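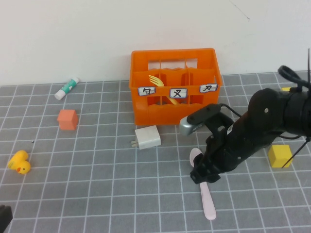
You've got the running order wrong, came one comment under my last entry, because Zoser have closed with the slow one every night of this tour and they're hardly going to change it for us. Well! They changed it for us. I was there and you, anonymous commenter, were presumably at home.

3/11/25

Still a bit deaf in the left ear so forgive me if I'm shouting. Last night was the Dekelari, finally, after all the faff with the tickets, and I want to get it down before it turns to mush in my head like the spring one did. I can't remember a thing about the spring one except that my shoes stuck to the floor.

Got there far too early. Doors were meant to be at seven and it was twenty past before anything moved, and it was that fine sort of drizzle that you don't notice until your fringe is stuck to your face. The queue went back past the kebab place and round into the car park. A man behind me had a long theory about why the second album was really the first album (recorded first, held back by the label, all that) and I've no idea if it's true but it passed the time. I've had a look tonight and can't find anything on it either way.

Support was a duo, two keyboards, no drums. I missed their name because it was mumbled into the microphone and the poster only said "plus guests", so if anybody was there please tell me. I liked the third song, the one with the whistling. The rest sort of ran together.

Then a very long gap where they played the whole of one side of something with pan pipes, and then Zoser walked on with the house lights still up, which I love, and went straight into Brilomia. First song! They've been keeping that for the encore since it came out, and the place went daft. I got an elbow in the ear (see above). It's a different beast live, much quicker, and the bit in the middle where it all drops out to just the bass went on for ages, with everybody clapping on slightly different beats. The singer tried to conduct us and gave up.

Setlist as far as I scribbled it on my hand: Brilomia, Salt Road, the one about the lift, two new ones without titles, Paper Coat, then a cover I didn't know, then my hand got sweaty and it's a blue smear. They did 14 songs altogether according to someone on the forum who writes these things down properly. The slow one came fourth from the end, and the closer was Paper Coat AGAIN, done with the duo from the start joining in on keyboards. So there.

Of the two new ones I think the second is the better. The first had a lot of words in it. I'll probably come round, I always do, I couldn't stand Salt Road for a year and then had it on every morning on the bus. 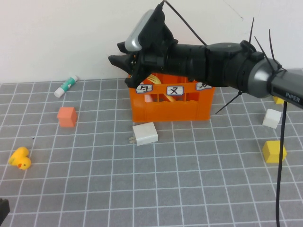
PiPER arm, reaching in from the right.

Merch was silly money. I'd promised myself I wouldn't and then I came home with the tour shirt, size too big, and the seven-inch, which they'd pressed 100 of for this venue and numbered by hand. Mine is number 57. I've put it on the shelf by the window, then moved it in case of the sun, then put it back because it's November and there isn't any.

Train home was the usual. Stood up as far as the junction, then got a seat next to somebody asleep with their head on a rolled-up poster. In at ten to one. Toast. Couldn't sleep, ears ringing, lay there going through the lift song trying to get the second verse in the right order.

Went into Kalinowski this afternoon on my way back from the dentist (fine, no fillings, come back in six months) and they had the first two albums second-hand, both with the proper inner sleeves. £3 off if you took the pair. I left them there and I've been cross with myself ever since, so I'm going back tomorrow at opening. If they've gone I don't want to hear about it.

Things to sort: send the ticket money over, wash the shirt inside out, find my other glove, which I had in the queue and didn't have on the train. And I want to look up that cover. It had a line in it about a ferry, and the chorus was only one word sung over and over, "harbour" or possibly "harder". If it rings a bell, comments are open.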